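4.2 Storage and the visibility of household goods

The diaries kept by households in Netthorpe suggested that what people own matters less to their sense of order than where they can put it. This section looks at the second of those things. It draws on the 716 diary entries in which a participant mentioned putting something away, looking for something, or deciding to get rid of something. Entries about food storage were left out, as they are treated in section 4.3.

We sorted the entries by the kind of storage they referred to. Closed storage covered cupboards, drawers, wardrobes and lidded boxes. Open storage covered shelves, hooks, racks and any surface that the participant described as a regular place for an object. Where an entry mentioned both, it was coded under the place where the object ended up. Entries were coded by 2 readers working separately, and disagreements were settled by going back to the diary and reading the days before and after.

Participants in the older terraces near the centre of Netthorpe wrote mostly about closed storage. Many of these houses have built-in cupboards beside the chimney breast, and the diaries treat them almost as rooms. Things are said to "go in" to the cupboard and to "come out" of it, often after long periods. One participant found a set of curtains she had replaced twice. Another wrote in November that he had given up on the back of the cupboard altogether and would deal with it when he moved. Forgetting was common in these entries, but complaint was not. A full cupboard with its door shut seems to have counted as a tidy one.

Households on the Pondow estate, where the homes are newer and have very little built-in storage, wrote about furniture they had bought themselves. Here the talk was of open shelving, and of what could be seen from the sofa or from the front door – several participants used one or the other as the test of whether the room was fit for visitors. 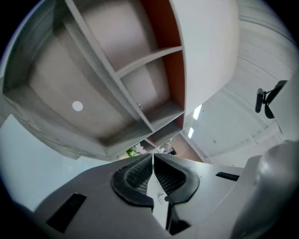

Figure 7. Shelving unit with one large compartment and a narrower column of cubbies.

The size of the openings came up far more often in Pondow than we had expected. Participants did not usually speak of running out of shelf space in general. They spoke of having the wrong shape of space: a box file that would not stand upright, or a deep shelf on which small things drifted to the back. Units that mix sizes, such as the one in Figure 7, where a deep open compartment sits beside a column split by two shelf boards, lend themselves to a rough sorting by bulk. The diaries show this sorting at work. Bags, blankets and board games were given to the large spaces, while keys, chargers and post were given to the small ones. Once a small opening had been assigned to a kind of object, it tended to keep that use even after the object itself had gone. One household still called an opening "the camera shelf" although it held only batteries and birthday candles.

Open storage also brought more frequent handling. Pondow participants recorded moving things from one shelf to another without using them, and dusting was often the occasion for a decision to throw something out. In the terraces such decisions were bunched together, usually before a visit or a redecoration. Neither pattern can be shown to lead to fewer possessions. We did not ask for inventories, and the diaries are a poor guide to anything the writer has stopped noticing.

These findings sit partly at odds with the Amundsen survey, which treated closed storage as a sign of plenty and open storage as a sign of shortage. In our material the two are better read as different habits of attention. The Skarkora interviews come closer to what we found. People there described an open shelf as something that had to be "kept up", much like a front garden, and a cupboard as something that could be left.

One limit should be noted. Renters on the Pondow estate were less likely than owners to fix anything to a wall, and some of what we describe as a preference for free-standing units may be a condition of the tenancy. The diary form had no question on this. Section 5 returns to the point using the follow-up calls.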